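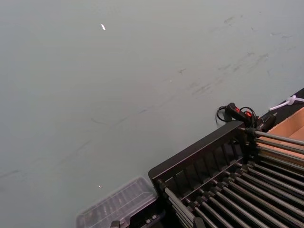
Bench top with the scuffs, rod rack at lower right

tallow_shop
Trying to clean up the gray-green top on our packing bench. Most of it is fine, but there's a band of smudgy marks toward the rack and some fainter streaks on the rest. Dish soap did nothing. We rent the unit in Illcombe and the bench came with it, so I don't know what the surface is. Ideas?

rk398
Melamine sponge, damp, light pressure. If the marks are rubbed off from stuff sliding across, they should lift.

Denholt
I'd stay away from the sponge. It's an abrasive, and on a matte top you end up with a shiny patch that looks worse than the smudge. Isopropyl on a white rag first.

rk398
I've used one on matte tops for years with no shiny patches. Don't lean on it.

Denholt
Depends on the top. I ruined a Skalholm bench that way and had to wet sand the whole thing with 4000 grit to even it out.

pinegap
Test a spot behind the rack either way. And does that rack get dragged? If it does, stick felt under it or the marks will be back in 2 weeks.

tallow_shop
It gets shoved over when we need room for boxes, yes. Didn't think of that.

Denholt
Get a mat. Tekeck sells a 16 inch roll.

tallow_shop
Tried alcohol in one corner and it took off maybe half. Will try the sponge on what's left.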